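Plumidska grip comparison, wrist camera set
August 2025

Recordings for comparing two sets of gripper fingers, Toma and Vastum, on soft packaging and other household items. The set has 532 episodes. Each one is a single pick attempt, stored in its own folder with wrist video and joint states. 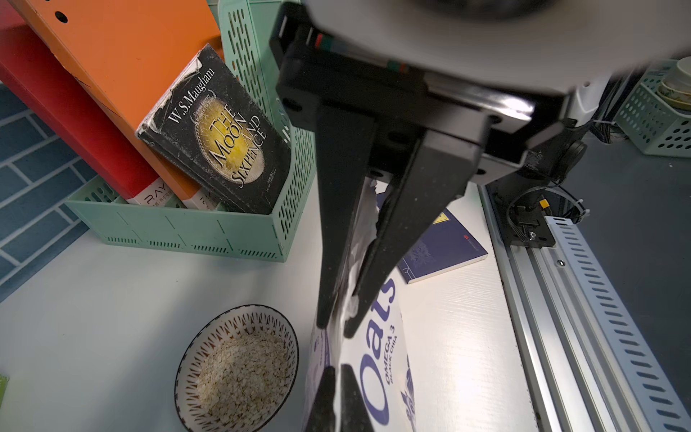 Finger width is logged at every step. Grip force is not, so slips have to be judged from the video. Labels are in labels.csv: held, slipped, missed or unclear.

Known problems: 5 episodes have no joint file. Skip them when loading.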